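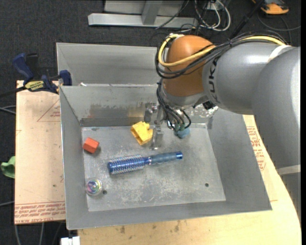

Most guides to bin picking at home start with the camera and the software. I'd start with the cables, and I'd be wary of anyone who says theirs look after themselves. Every hose and wire that runs out to the gripper has to follow the wrist down past the bin walls, and a sagging loop like the one in front of our orange joint needs checking at every pose you plan to use.

Step 1. Clamp the bin. A bar clamp at one corner is enough for slow moves. I don't trust tape, whatever the Gester forum claims.

Step 2. Turn the last joint by hand jog, at low speed, through its full range. Watch the hoses, keep a hand on the stop button, and write down the angle where they first go tight. Set your software limit 15 degrees short of it.

Step 3. Start with 4 objects of different shapes. A round brush and a ball will teach you more than a pile of blocks.

Step 4. Log every try. The Skeltuswood build page promises good results after 4,000 picks. We're at 1,354 and I have my doubts — the ball still goes in the log as a miss far too often.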